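Subject: Re: [predwood-pageant] Evening wear section, and what do we do about shoes?

Hello all,

Catching up on the list with a cup of tea, so apologies if I repeat what someone else has said!

> My daughter is entering the junior section at Predwood in October and it
> will be her first. The entry pack says "modest heel" but gives no
> height. Is there a rule? Also, do the girls really need two dresses? I've
> been quoted 360 for one from Luren and nearly fell off my chair.

Please don't pay 360 for a junior dress. Mine wore a second-hand one from Fevine for two seasons and we sold it on afterwards for nearly what we gave for it. You do need two outfits, but the second is only for the opening number, and a plain party frock is fine (they all get the same sash over the top anyway).

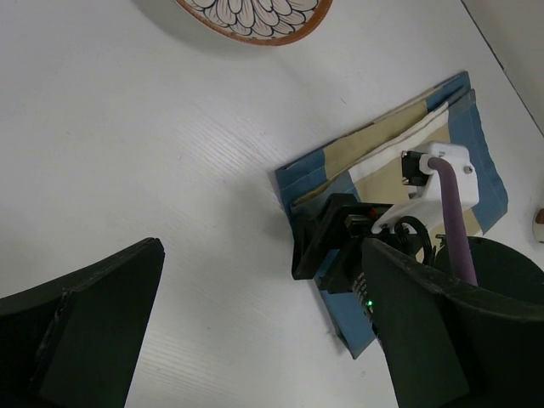
As for the heels, I rang the office about this last year and was told a low block heel, or flats, for anyone in the junior section. Flats every time if she's nervous. The stage at the Hinojosa has a slope to it, and the steps down at the side are steep, so get her to practise on a proper staircase in the shoes she'll be wearing. We did ours up and down the landing until the dog got fed up and left.

The interview worries the mums far more than the girls! It lasts five minutes, the judges are kind, and they mostly ask about school, pets and hobbies. Don't write her a speech.

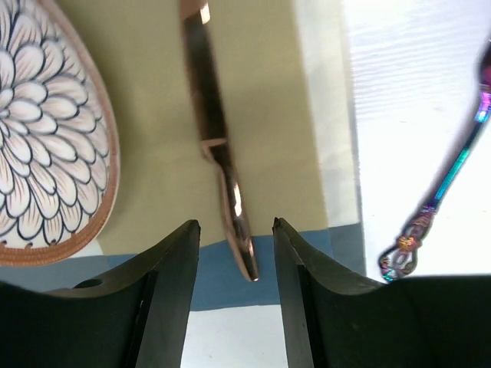 One more thing, bring your own safety pins, and a big cardigan for the wait backstage. It's draughty back there and the juniors go on last before the break.

I've still got a cream dress, age nine to ten, hanging in the wardrobe if you'd like to try it. Reply to me off list and I'll send you the measurements.

Good luck to her, see you in the foyer!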